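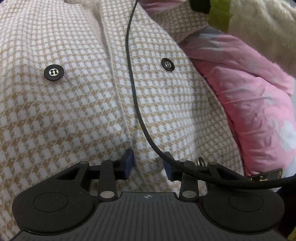 Robotic garment and bedroom tidying

Robotic garment and bedroom tidying is the branch of household automation concerned with picking up, sorting, folding, hanging and putting away clothes and other soft articles in a room where people sleep. It is usually treated apart from industrial textile handling, in which the cloth arrives flat, in a known size and on a known surface. As of the latest revision of this article, no general-purpose machine performs the full chore in an unprepared home without human help.

Scope

The chore is commonly divided into 4 stages: finding an article, grasping it, changing its shape, and placing it. Changing its shape covers folding, rolling, buttoning and smoothing. Some authors add making the bed as a separate task, on the grounds that the article is larger than the reach of most arms. Small accessories such as pouches, belts and brooches fall within the scope when they lie among the clothes.

Handling of soft articles

A rigid object keeps its shape when lifted, and its position can be given by a few numbers. A coat has no such fixed description. Its outline depends on how it was dropped, which panels overlap, and what lies under it. A vision system must decide which visible edge belongs to which layer before a grasp can be planned. Where two layers are pinched in place of one, the fold that follows is usually spoiled.

Pattern affects perception in both directions. A regular check gives a camera many points to follow, and bending of the cloth can be estimated from the way the blocks shrink and tilt. The same check on two overlapping panels can hide the edge between them. Large prints on a bedspread cause a related error, in which a printed flower is taken for a separate object. Plush and knitted surfaces have no sharp outline at close range.

Fasteners are a recognized difficulty. Buttons are stiff points on a soft sheet and turn as the cloth moves. A shiny center reflects light and may be lost by depth sensors. Closing a button on a garment that is not being worn requires the buttonhole to be held open, normally with a second hand. Most published folding routines leave the garment unbuttoned.

Grippers

Two-finger parallel grippers are widely used, as they are cheap and simple to control. Soft pads on the inner faces raise friction and allow a lower closing force. The limits of the design show with open-weave knitwear: a light pinch may slip, while a strong one can stretch the yarn. Articles held at the bottom tend to spread or flop at the top, so that the part held and the part to be placed may not move together. An ornament attached near one side shifts the weight and can make the article turn between the fingers.

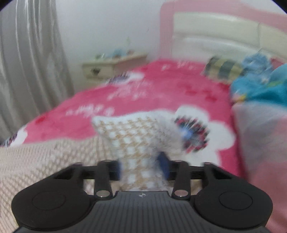 Jozefína Beneš has objected that the gripper receives more blame than it deserves. In her view two fingers are enough for most of a bedroom, and the harder problem is deciding where a thing belongs once it has been picked up, a matter on which members of the same household often disagree.

Reported systems

The Ullow bench unit folds towels and plain shirts supplied one at a time. It uses 3 fixed cameras and requires a cleared table. Its operating notes exclude coats, knitwear and anything with a lining.

The Lorura is a wheeled base with a single arm. In a test report dated 2019-02-14, it was given 30 mixed articles in a furnished bedroom and put 5 away correctly without assistance. Most failures were recorded as double-layer grasps or as articles dropped on the way to the drawer. Libor Slanina, who wrote the report, noted that the base also lost time going around the bed.

Stelmakh published a method for hanging coats in April of the same year. The method locates the collar first and ignores the rest of the garment until it has been lifted. It was shown only with coats laid face up.

Measurement

There is no accepted standard for a tidied room. Success is scored by article in some tests and by the appearance of the whole surface in others, and the two methods can give different results for the same trial. The Gurnano scale grades each article as placed, placed but creased, moved, or untouched. It does not take account of time, and a slow machine can receive full marks.

See also

Textile handling in manufacturing
Deformable object manipulation
Automatic folding machine
Domestic robot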